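Skullex Countertop Dehydrator, six months in

I swore I would not buy another single-purpose kitchen thing. I have a waffle maker I've used twice and a spiralizer that lives behind the flour. But last November my neighbor Karim Kabbaj gave me a jar of dried pears and I ate the whole jar standing at the sink, and by the weekend I'd ordered a Skullex of my own. It set me back 181 dollars with shipping, and I've had it long enough now to have real opinions.

First, the fruit. Oh my gosh, the fruit! Apples come out chewy in the middle and a little crisp at the edges if you slice them thin, and bananas turn into this sticky candy that my kids will fight over. Strawberries shrink to almost nothing, so buy twice what you think you need. Mango is the best of the lot but it glues itself to the trays, and you'll want the mesh liners for that (sold separately, grumble grumble).

Tomatoes took me four tries. The booklet says eight hours and the booklet is dreaming. Mine needed closer to fourteen, and the batch I pulled early went moldy in the jar, so please don't trust the chart on page six. My friend Capucine Tanguy cuts hers in quarters and salts them the night before, and I've copied her ever since. 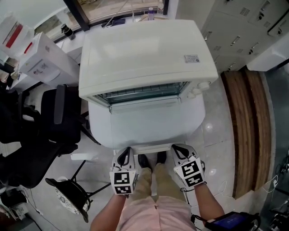
Herbs are where I got a little carried away. I did all the oregano and most of the mint in one Sunday, and the whole house smelled like tea until Tuesday. Keep the temperature on the lowest setting or the leaves go brown and taste like hay. Parsley I wouldn't bother with — it loses nearly everything.

Now the grumbles. It's loud. Not hair dryer loud, more like a bathroom fan that never quits, and when a batch runs overnight you hear it down the hall. I moved mine out of the kitchen after the first week and we all sleep better. The timer also only goes up to twelve hours, so for anything juicy you have to remember to come back and set it again. I have forgotten this more than once and woken up to floppy plums.

Cleaning is fine if you do it right away. The trays fit in my dishwasher on the top rack, but they warp a tiny bit, and the second one from the bottom doesn't slide in as smoothly as it used to. I emailed Skullex and they mailed me a replacement in nine days, no charge, so credit where it's due.

I did look at the Pustberg before I bought this one. It has a glass door and it's much prettier, but it takes up half the counter and costs a lot more, and I couldn't see myself drying enough apricots to make up the difference. If you garden in a big way you might feel differently.

Four stars from me. I'd take one off for the timer and I'd give half of it back for the mango. Next up is jerky, if I can talk my husband into slicing the beef.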